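Household and shop-floor chores: frequently asked questions

Which chores can a general-purpose machine do at present?
Wiping, sorting, simple fetching and some folding, in a space prepared for it. Volta and Gernia both offer table wiping as a standard routine. Neither offers a whole-room clean. 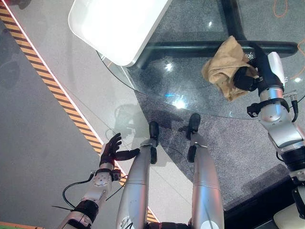

Routine means a fixed list of surfaces, agreed at installation. Anything outside the list has to be added by an engineer, and each new surface takes 2 visits.

Why is wiping a table considered difficult?
The cloth changes shape whenever it is gripped, and the pressure must stay even while the arm is moving. Glass adds a second problem, as depth sensors tend to read the floor through it and place the surface too low.
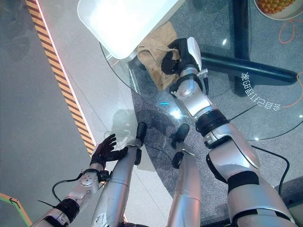

Kuster gets round this by entering the table height by hand. The value has to be entered again if the table is moved to an uneven floor.

How long does a surface take?
On the Plavard test bench, a clear tabletop takes 200 seconds at the default speed. A person does the same job in 22.

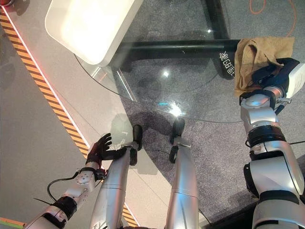 Can the machine wring out its own cloth?
Not in the current release. Cloths are supplied damp by the operator and changed between surfaces.

Does the table need to be cleared first?
For an unattended run, clear it. The routine plans its strokes around fixed objects but does not lift them, so whatever stands on the surface leaves an unwiped patch.

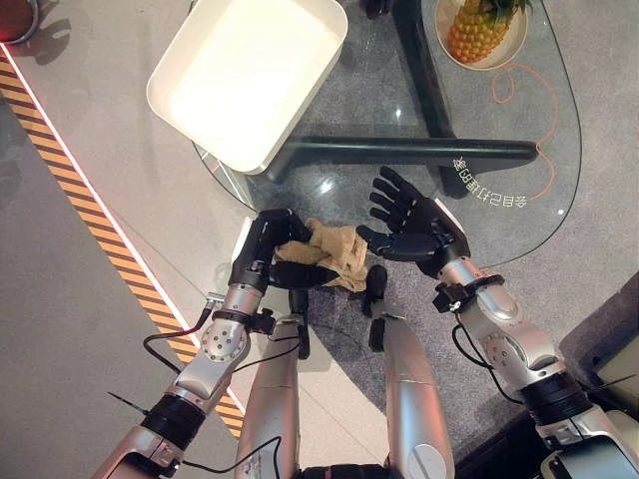 Two-handed work is supported on the larger models only. The usual division is one hand on the cloth and the other free, as with the bunched beige cloth here, held in the left hand while the right stays open. A tray with a corner over the edge of the glass, like the white one, should be moved inwards before starting.

Where are faults recorded?
In the service log, under code 597 for a dropped cloth. Export the log before restarting the controller.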